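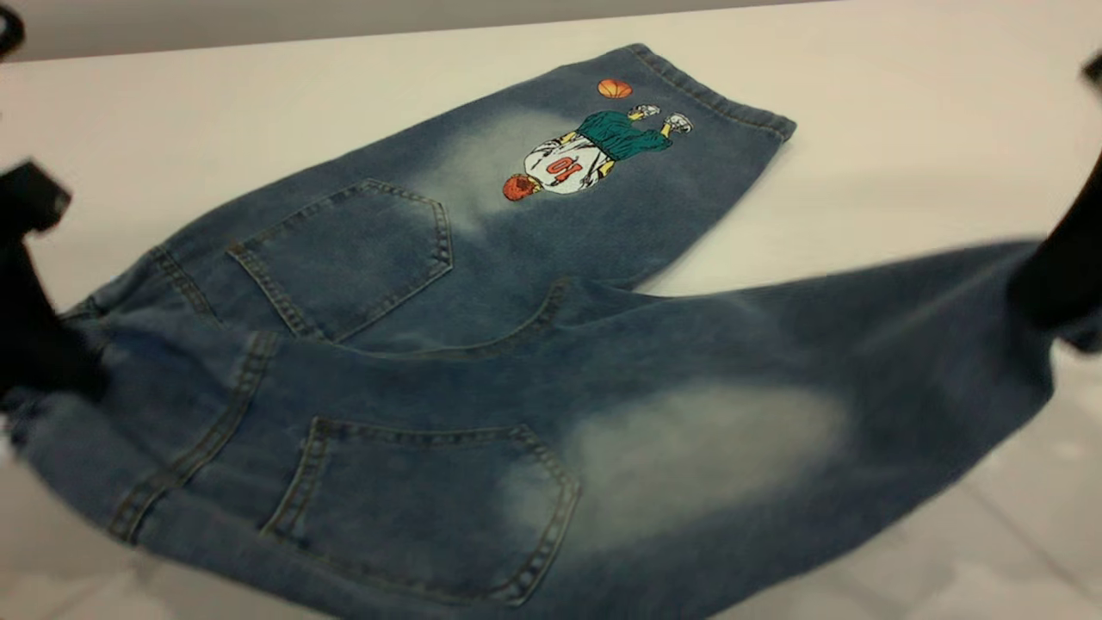 ## Gripper comparison, July: denim garment, two arms

Entry by: Larasati Purba
Reviewed by: Salma Ragab
Garment reference: 304 (jeans, embroidered leg)
Work item: Ullico, task 37

### Purpose

The purpose of this session was to compare two finger sets on heavy woven cloth, using the same pair of arms and the same controller. The Tuhumury fingers are the present standard on the bench. The Ranness fingers are under consideration for the next build. Earlier entries deal with towels and T-shirts only, and the group has asked for results on denim before any order is placed.

### Setup

- Arms: both, standard mounting, no change from the previous entry.
- Controller: Zirismont, build 3393. Parameters as saved for towels, apart from closing force, noted below.
- Cameras: one fixed view of the table and one view at the wrist.
- Surface: white tabletop, wiped before the first run.
- Garment: laid flat with the back side up and one leg folded. This is the starting layout for both finger sets.

The embroidered basketball player near the cuff of the folded leg is useful as an orientation mark. It has strong color against the blue, and in the fixed view there is no difficulty in telling which leg is which. The back pockets were considered as a second mark. Their gold stitching stands out well, but the lower pocket runs into a faded part of the leg along its right side, and the outline is less dependable there.

### Observations, Tuhumury fingers

The narrow tip goes under a single layer at the waistband without much trouble. On the folded leg it tends to take the top layer only, and the lower layer stays on the table. Raising the closing force by one step corrected this at the cuff. It did not correct it at the side seam, where the cloth is thick and the fingers close at an angle.

Slip during lift was seen in the first attempts at the leg end. The grasp point was moved inward from the hem and the slip stopped. The saved towel offset should not be used for denim. I have stored the new offset under the garment reference and left the towel file as it was.

### Observations, Ranness fingers

Grip on two layers is clearly better. The wider pad holds both sides of the leg, and the arms can pull against each other without losing the cloth. The difficulty is in the approach. The pad pushes the fabric ahead of it before closing, and the small wave this makes changes the layout for the second arm. Slowing the last part of the approach reduced the wave, at a cost in cycle time that Salma regards as acceptable and I do not.

The pad also catches on topstitching when it is dragged sideways. No thread was pulled, but the controller reported a contact event each time and stopped the motion. The contact threshold will have to be set separately for this finger set.

### Wrist camera

The view from the wrist was checked for both finger sets, since the seam finder depends on it. At close range the twill weave reads clearly in the upper part of the view and softens toward the bottom, where the finger tip is.

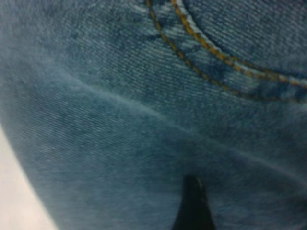

The seam finder was given three tasks: locate a pocket seam, follow it, and report where it ends. It located the seam on each attempt. Following was reliable on the sharper part of the curve and poor where the stitching goes soft. On two attempts a crease in the cloth was reported as a seam. The cause appears to be the pale line along the ridge, which has enough contrast to pass the edge test. Adding a color condition for the thread should remove this error, although it will be of no use on garments sewn with matching thread.

Focus distance remains a compromise. If it is set for the cloth at the finger tip, the pocket area is lost. It was left at the present setting – any change would affect the towel results, and those have already been reported.

### Remarks from review (S. Ragab)

1. The two finger sets were run at different approach speeds. The comparison of slip is therefore not a fair one and must be repeated at one speed.
2. The note on the side seam should state which arm was used. L.P.: left arm. The right arm has not been tried there.
3. Agreed that the embroidery is a good mark for the fixed view. It should not be used for training the layout check, as the other garments on the list have none.

### Open items

- Repeat both sets at the slower approach speed, same layout. (L.P.)
- Separate contact threshold for the Ranness fingers. (S.R.)
- Color condition in the seam finder, with a switch to turn it off. (L.P.)
- Ask Ranness whether the pad is available in the narrower width – the drawing lists one, the price sheet does not.
- Side seam grasp with the right arm, both finger sets.

The Tuhumury fingers remain fitted until the repeat runs have been entered.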